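Well, I finally did it. After two years of telling Shirin I'd get around to it, I moved my old laptop off the distro I'd been running forever and onto something that still gets security updates.

I'd been putting it off because of the home partition. Back when I set this machine up I gave root a tiny slice of the disk, and every kernel update since then has been a little game of what can I delete this time. When I ran the updater last month it told me I had 658 packages waiting and no room for any of them. That was the push I needed.

So I backed everything up to the external drive (twice, I'm nervous like that), wrote the installer to a USB stick and started at 6 in the evening, figuring I'd be done before dinner.

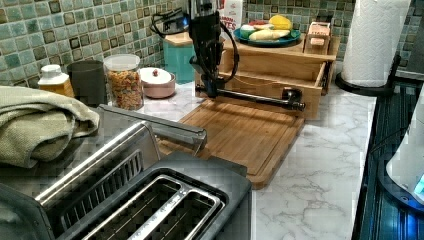
The install itself was quick. Wi-Fi was the part that ate my night! The card in this thing wants a firmware blob, and I'd picked the installer without the non-free stuff because I was feeling principled. I ended up tethering my phone over USB just to pull down one package. Then a reboot, and there were all my neighbors' networks in the list, including the one called Dorkville that's been there as long as I've lived in this building.

The desktop looks nearly the same as before, which suits me fine. I did lose my old panel layout, and my window shortcuts came back all wrong — Super plus left arrow was switching workspaces and I kept flinging myself away from whatever I was typing. Took me a while to find where that setting lives now. It's under Window Manager Tweaks, if you're looking too.

Printing works. Suspend works, mostly. I closed the lid once and it came back with no sound, and restarting PipeWire fixed it. Seidu left a comment on my last post saying his does the same thing and he just put the restart command on a hotkey, so I may steal that.

Still to do: get my mail filters back in (all 127 of them, ugh) and figure out why the clock insists on a 24-hour format when I've told it otherwise. If you know where that one's hiding, the comments are open.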